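Section 6: Setting up your smart thermostat for the heating season

Right, so by now you should have the Fostovel on the wall and the little green light showing. If the light is amber, go back to Section 5 and check the wiring again, because nothing in this section will work until it's green. I spent a whole evening pressing buttons on an amber one once and all I got was a sore thumb.

I'm writing this for the single-zone model, the one most of us in the group bought. If you have the two-zone version the menus are nearly the same, but you'll be asked "Zone A or Zone B" before every step. Prapai Tanasarn has the two-zone and she checked the steps for me, so any place where hers was different has a note.

Last updated 01/04/2024.

Before you start

You'll need the following:

The thermostat, powered on and showing the home screen
Your Wi-Fi password
Your last gas or electric bill
Your phone, with the Drokex app already installed

You don't need to turn the furnace off for this part. You did for the wiring, but we're only in the menus now.

6.1 Pairing with the app

1. Press and hold the wheel until you see the word SETUP. Let go right away. If you keep holding it goes on to RESET, and you don't want that one.

2. Turn the wheel to Network and press once.

3. Pick your home Wi-Fi from the list. It only sees the 2.4 GHz kind, so if your router has two names, choose the one without the 5 in it.

4. Enter the password. Yes, one letter at a time with the wheel. It's slow – mine has a lot of capitals and I had to start over twice.

5. Open the app on your phone, tap Add Device and type in the code on the thermostat screen.

Note: The code times out quickly. If the app says the code isn't valid, press the wheel for a new one and try again. The old code won't come back.

Caution: Don't use a guest network. The thermostat will join it quite happily and then drop off overnight, and you'll wake up to a cold kitchen.

6.2 Setting your four daily temperatures

The factory schedule assumes you leave the house at seven and come home at five. I've been retired a good while and I'm home most of the day, so that was no use to me at all. You get four blocks: Wake, Day, Evening and Sleep.

1. From the home screen, turn to Schedule and press.

2. Choose Every Day. You can do weekends on their own later, but if your days all look alike (mine do!) one schedule is plenty.

3. Set the Wake time first, then its temperature. Mine is 6:30 and 67.

4. Do the same for Day, Evening and Sleep. I use 66, 68 and 62.

5. Press and hold to save. You'll hear two beeps.

Note: If you hear one long beep, two of your blocks overlap. It won't tell you which two, so go through the times in order.

Start with numbers you know you're comfortable at and come down one degree a week. I tried going straight from 71 to 66 and lasted until lunch. One degree at a time I hardly felt it, and if you get to a number you don't like you just go back up.

Caution: If anyone in the house is older, unwell or very young, please don't chase the savings too hard. Talk to the doctor about what's a safe temperature overnight and set Sleep to that.

6.3 Early Start

This one is under Comfort, and it's off when you unbox it. With Early Start on, the thermostat learns how long your house takes to warm up and fires the furnace ahead of the Wake time, so it's already 67 when your feet hit the floor.

1. Turn to Comfort, then Early Start, and press.

2. Choose On.

3. Leave it alone for a week. It's learning, and every time you nudge the wheel by hand it has to work that in too.

Usa Saengthong says she gave up on hers after three days because it came on at four in the morning. It does that at first. She turned it back on in December and it settled down fine.

Note: If you have a heat pump, read the sheet that came with the pump before you change this. Big jumps in temperature can kick on the backup heat, and the backup heat costs more to run.

6.4 Entering your bill so the cost screen works

1. In the app, tap Costs, then Add Bill.

2. Choose gas or electric.

3. Type in the number of units used and the total in dollars. My gas bill comes in cubic feet and the app lets you pick that. For our electric it was 3583 kWh for the quarter and $241 for the winter gas, to give you an idea of the kind of thing it wants.

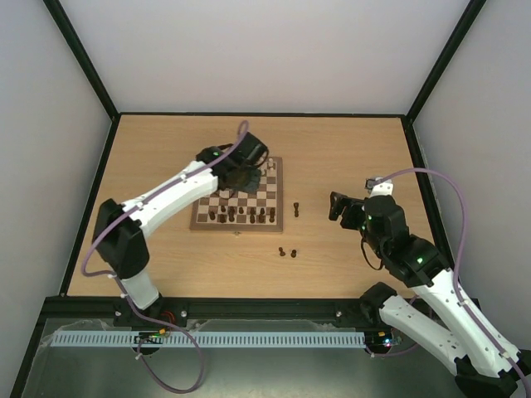

4. Check the dates at the top of the bill against the dates in the app. It fills in the current month for you, and a bill nearly always straddles two, so change them both.

5. Tap Save. The Costs screen stays blank until the next morning.

Note: Don't type the dollar sign. It accepts it and then shows your heating as zero, which was a lovely five minutes.

6.5 Vacation hold

1. Turn to Hold, press, and choose Vacation.

2. Set the date you leave and the date you get back.

3. Set the hold temperature. I use 55.

4. Press and hold to save, and look for the suitcase on the home screen.

Caution: Don't go lower than 55 if you have pipes along an outside wall. A burst pipe will eat up years of savings. If you'll be gone a long time, shut the water off at the main as well and have a neighbor look in.

6.6 If something isn't right

Screen is blank: Turn the wheel once to wake it. If it stays dark, check the breaker.

House is colder than the number shown: Look at what's near the thermostat. A lamp or a sunny window will fool it. I moved one lamp and that fixed mine.

App says Offline: Restart the router, wait for it to come all the way back, then press the wheel once.

Battery shows below 100 percent: Normal. The battery only holds your settings in a power cut – change it when the screen asks you to.

If you do end up doing a full RESET, write your four times and temperatures on a piece of paper first. Mine's taped inside the furnace room door.

Section 7 covers the humidity sensor, if you bought the one that comes with it.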